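Drelora Textile Reuse Program
Progress Report to the Osen Fund
Submitted Apr 15, 2022

Reporting period and status

Work under the grant continued on schedule for intake and sorting. The repair line started later than planned and is the main subject of this report. Spending is within the approved budget in all categories except freight, which is addressed under Variances.

Intake

Household textiles are received at the Demissie site and weighed on arrival. Each lot is logged by source, gross weight and general type: bedding, toweling, table linen, curtains, other. The 2000 lb floor scale was recalibrated at the start of the period and has held its setting. Lots received with no source recorded are now held in a separate bay until the paperwork is completed. This has slowed the release of material to sorting but has removed most of the reconciliation work that was being done at month end.

Bedding remains the largest category by weight. Curtains are the least predictable, because hotel refits tend to arrive as single large lots with linings and hardware still attached. Hardware removal is charged to sorting labor.

Sorting

Sorting uses four grades. Grade 1 goes to direct reuse after laundering. Grade 2 goes to repair. Grade 3 is cut for wipers and filling, and Grade 4 is sold as mixed fiber. The written grading guide was revised during the period. The earlier text described stains and tears in detail but said little about seams, and graders were sending sound items with an open edge to Grade 3. Under the revised guide, an open seam or loose binding with intact face fabric is Grade 2.

Laundering

The two washers leased under the grant are in regular use. Water consumption is metered per machine. A drain valve on the second unit was replaced under the lease at no cost to the program. Drying is the limiting step for padded goods, which hold water after extraction and must be run in smaller loads. A longer extraction cycle is being tested and results will be included in the June report.

Repair

The repair line was moved to Fallow, where the floor is level and the electrical supply supports industrial sewing heads. The move delayed the start of work while outlets were relocated. Four stations are now set up: two lockstitch, one overlock and one binding machine. Thread and binding tape are drawn from a common store and charged by the spool.

Quilted goods take the most time per item. The edge is the usual point of failure, and restitching through several layers requires a heavier needle and a slower feed than flat sheeting. Binding is matched by width first and by color where stock permits. Items with shifted or clumped filling are downgraded to Grade 3 and are not repaired.

Variances

Freight exceeded its budget line as a result of the added transfer between Demissie and Fallow. Transfers have been consolidated into fixed weekly runs. No increase in the total award is requested. A reallocation from the unspent training line is proposed and the form is attached separately.

Quilted fabric with yellow edge binding

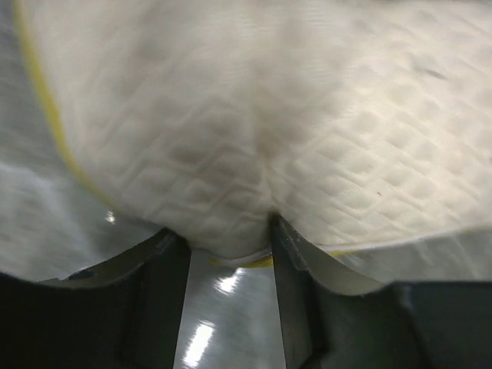
Work planned for the next period

Complete the extraction cycle test and set standard load sizes for padded goods. Train a second operator on the binding machine. Issue the grading guide in a laminated bench version. Obtain two quotations for baling of Grade 4 material.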